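Walk-through checklist, Birix lunch counter, 4 March 2025

Okay, my second time doing this one, and I went in hungry, so forgive me if the comments wander. I love their chicken soup. I tried not to let that count!

Front door and mat – OK. Mat lies flat now.
Hand sink, front – OK. Soap full, towels full.
Tables wiped between guests – OK.
Clear lidded boxes for takeout – OK, lids open and shut fine.

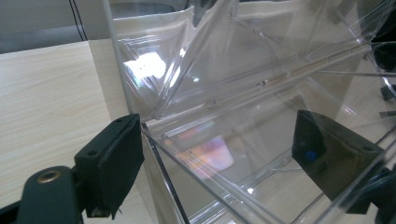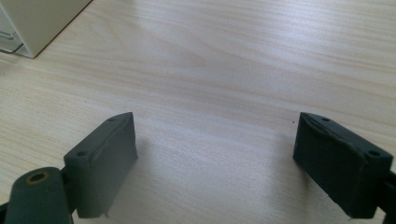 Isell left a reader note under my August list saying the hot line was the weak spot, that rice sat out way too long at lunch, and would I please check it with a thermometer this time and stop going by the steam. Fair enough! So I did.

Hot line, rice – FAIL at first. The pan at the end was low, and they pulled it and brought a fresh one while I stood there. I'd like to see the time written on the pan.
Hot line, soup – OK. Piping.
Cold well, salads – OK, but the yogurt sauce is stacked too high. Keep it under the fill line please.
Walk-in cooler – OK. Raw chicken on the bottom shelf (last time it was over the lettuce, yikes).
Diekmann slicer – NEEDS WORK. Clean on top, crumbs behind the guard. Take the guard off every night – the whole thing.
Sanitizer bucket – OK. Strip read 50, and that's where they want it.
Dish machine, Plirnow – OK. Rinse fine, one rack has a broken corner.
Fire extinguisher – OK. Tag is current, but move the flour sacks so a person can reach it.
Seating sign – says 83. I'd hang it where folks can read it, not behind the coat rack.
Restroom – OK. Door sticks.

Fix before next visit: slicer, flour sacks, pan times. The grease trap slip is still missing from the binder, so send me a copy when you find it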